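Staniforth House Shared Laundry Room
Safety walk-through checklist with comments
June 2026
Checked by: Ashley Mellor
Copy to: Yiran Cai, building office

Hello everyone, and thank you for being so patient while I crawled behind the machines again. Same sheet as last time, with my comments under each item. Please do read the ones marked ACTION even if you only use the room once in a while.

1. Floor dry, no trip hazards
OK. The mat by the door has been turned around so the curled corner is against the wall. It would be lovely to have a new one before winter, but it's safe for now.

2. Washer hoses and shutoff valves
ACTION. Washers 1 and 2 are fine, with no bulging and no drips. Washer 3 has a little rust on the cold water fitting, and I could feel a bit of give when I put my hand on it. I've hung a tag on it and put in a repair request, number 3309. Please leave that machine alone until the tag comes off.

3. Washer drain filters
OK, after cleaning. I took out two hair ties, a baby sock and what used to be a bus ticket. Small things really do belong in a mesh bag, and it spares the pump a lot of grief (and spares me a lot of kneeling!).
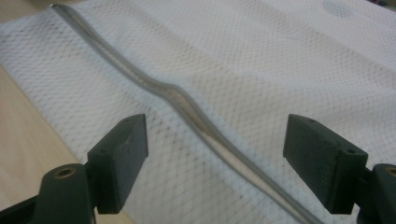

Item 3: mesh laundry bag with a long zipper. Close the zipper all the way before washing.

4. Dryer lint screens
ACTION for all of us. Both screens were full when I came in, and one had a second layer packed underneath the first, so it had been through a few loads. Lint catches fire very easily. Clean the screen before you start and again when you finish, and drop the lint in the metal can, never in the paper recycling.

5. Dryer vent ducts
OK. The rigid duct on the Rumo dryer is clear right through to the outside flap. The older dryer's duct had slipped a little at the wall, so I pushed it back and tightened the clamp. I'll look at it again in a few weeks, as it did the same thing in May and I don't quite trust it.

6. Dryer loads
Comment only. Heavy knits hold far more water than you'd think, and a drum stuffed with them runs long and hot. Half full is plenty.

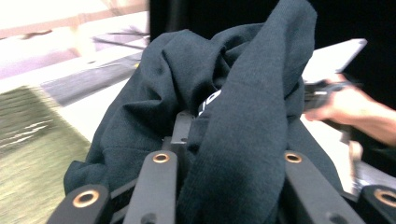 Can I leave the dryer running while I go out to the store?
Please stay in the building while it's on. If you have to leave, stop the machine and start it again when you're back.

7. Outlets and cords
OK. The test button on the outlet near the sink tripped and reset as it should. The space heater that appeared in the corner has gone up to the office. It's rated at 1455 watts and was plugged into a power strip, and I'm afraid that can't happen again, however chilly the room gets.

8. Detergent and bleach storage
OK, mostly. The tall cupboard latches properly now. One unlabeled bottle was found on the bottom shelf and has been thrown away. If you pour something into another container, write on it what it is, even if you plan to use it up that same evening.

9. Drawstrings, cords and loose ties
ACTION. Check your things before they go in. A long cord can wrap around the other laundry or work its way into the door seal, and I've had to cut one free already this spring. Tie cords short, and look over your wash bags too. A bag with a torn seam should be mended or tossed.

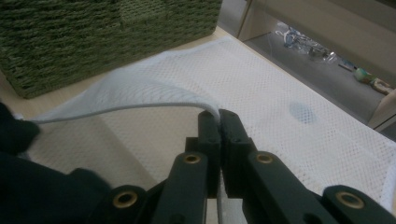 Item 9: white mesh fabric with a thin white cord. Check for loose cords before loading.

10. Fire extinguisher and exit
OK. Needle in the green, pin and seal in place, door opens freely. Somebody's bicycle was close to the exit but not blocking it. I'd still be happier if it lived in the bike room.

Still open from this visit: washer 3 fitting, the older dryer's clamp, and the mat if the budget allows. Anything that smells hot or sounds wrong, switch it off and call Yiran on extension 302, day or evening.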